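Notes for the evening talk, Friday, October 13, 2023
Writing letters by hand

Start slowly, let people find their chairs. Say thank you to Horațiu for asking me back.

Open with my aunt in Drirnach, who wrote to me every fortnight from the time I left home. I kept 96 of her letters and I still can't read them all in one go (don't try to read the July one aloud, I never get through it). Most are about the weather and the price of plums – and I wouldn't swap a single one.

Ask who has had a handwritten letter this year. Wait. People like to think about this one, so don't rush in with the next bit.

Then the part about being scared of the blank page. When I ran the letter mornings in Ivby, about 30 people came along, and nearly all of them told me they had nothing to say. I asked them to write down what they'd had for breakfast and who they wished had been there, and off they went! Read out the short one to Trevora, with the burnt toast.

Practical bits: cheap paper is fine, one side is plenty, and do post it the same day or it will live in your bag until spring. Leave the spelling mistakes in, they sound like you.

Then the next part, on keeping a pen where you'll pass it.
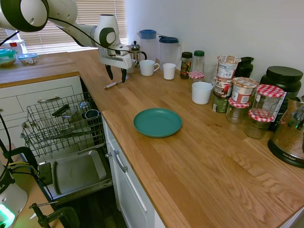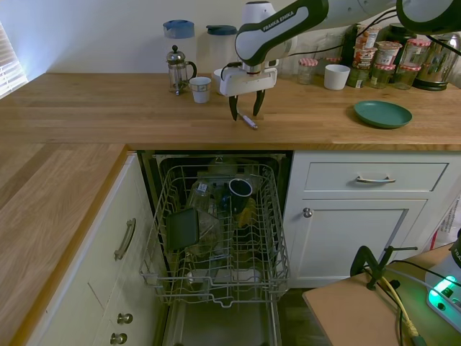
A pen on the worktop, and daylight from the window.

Emanuel Buzatu wrote to me after the last talk that he'd sent his brother two pages following 70 years of hardly a word on paper between them, and had got a postcard back saying only, more please. Read that slowly, then take questions.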